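4.2 Comparing two hands on the sorting task
By A. Rampersad, October 12, 2024

1. Switch off the arm before you change the hand.
2. Fit the Zeritov hand and connect its cable. Tighten the screws by hand only.
3. Set the grip force to 10 and run the sorting task 10 times.

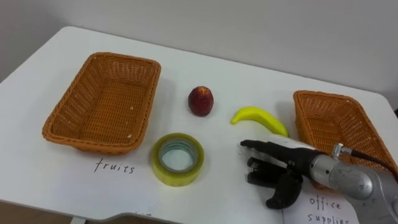

4. Repeat with the Kullura hand. Keep the same objects and the same labels for the baskets.

Note: A tape roll is more difficult than fruit. Write its results in a separate column.

CAUTION: Stop the test if the motor current is over 400 mA. Keep your fingers away from the thumb joint.

Last updated: January, for Rumlow controller version 39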